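Vasberg Counter Set
Simulated two-arm kitchen tasks for policy testing

Vasberg is the tabletop task set we use to find out whether a policy trained in simulation has really learned to look at what it's picking up. It loads into the Hernwood simulator, comes with two arms ready to go, and can be running on a lab workstation in an afternoon. We've been living with it since August and we're still finding new things to try with it!

What's in the set

Each task starts on a kitchen counter with a few larger items toward the back and one target object out in the open. Lighting, counter shade, object pose and arm start position all change between episodes, and you can lock any of them from the config file. The full release has 1,624 start states, and 23 of those are held back for final scoring (please don't train on them, however tempting).

Why the shadows matter

Most of the work in this version went into light. Our earlier renders had a soft, even glow, and policies trained on them did beautifully until a lamp was moved. So now the arms throw real shadows over the work area, and those shadows move as the arms move. A top-down view can have a big gray gripper shape lying across the counter while the gripper itself is barely in view, and a weak policy will happily chase the wrong one.
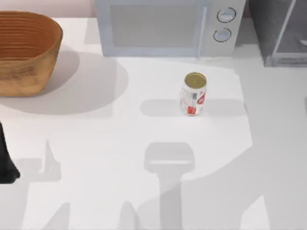

Jerome Ocampo ran the first comparison on the can task, and it's the result we're happiest about. He trained the same network twice, with fixed light and with moving light, then tested both under lamp positions neither had seen. Fixed light got the can 40 percent of the time. Moving light got it roughly 60 percent of the time, with no extra demonstrations and no change to the network. That's a big jump for something that costs only render time.

It doesn't fix everything. Grasps near the back of the counter are still shaky, and handing an object from one arm to the other is a separate problem that Consolacion Enriquez is working on under the name Yilma.

What you need

Hernwood with the two-arm add-on
One graphics card with ray tracing support
The Fletthorpe logger, if you want replays of failed grasps (you do, they're great for debugging)

Updating from the earlier set

Old config files load as they are, but light variation stays off until you add the lighting block. Copy it from the sample config and change the seed before your first run.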